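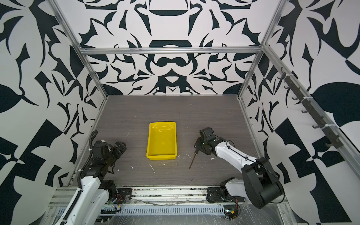 # Where Does a Screwdriver Live?

Hi! I'm Hajar Hamdy, and I love tools. I also lose tools. One winter I hunted for my favorite screwdriver for 14 days, and it was inside a rain boot the whole time (my own rain boot!). So now I'm a big fan of trays.

A tray is a pretty simple thing. It has a flat bottom and raised sides, and those sides do most of the work. Put a round pencil on a bare table and give it a nudge. Off it rolls! Try the same thing in a tray and the pencil bumps into the side and stops.

I like a yellow tray best. Bright yellow on a gray table is super easy to spot, even when you're sleepy and looking for your stuff at 7 in the morning.

## What about the screwdriver?

A screwdriver has two main parts. The handle is the fat part you hold. The shaft is the long, thin metal part, and the very end of it fits into the screw.

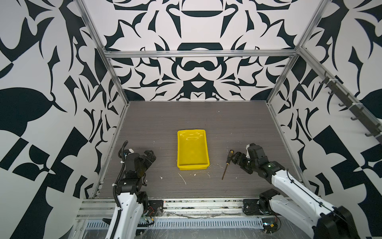
Why is the handle so much fatter than the shaft? Try turning a skinny straw with your fingers, and then a big marker. The marker gives your hand more to grab, and it's easier to turn hard. When you pass a screwdriver to a friend, point the handle at them, please, and keep the tip low.

## Crumbs and specks

Tables where people make things get messy. Little white bits can come from paint, plaster, paper, all sorts of stuff. On a table with a streaky wood pattern, they can hide really well. I get down low and look across the top, and suddenly I see lots of them.
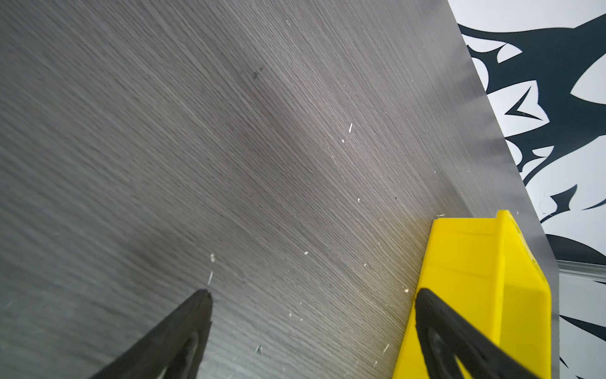 *Little pale specks on a gray wood-grain top. How many can you find?*

Want to try it at home? Pick one tray and one tool that's safe for you, like a ruler or a glue stick. Put the tool in the tray every time you finish with it, for 3 days. My cousins in Dorham did this with their crayons and now they do it with their socks too.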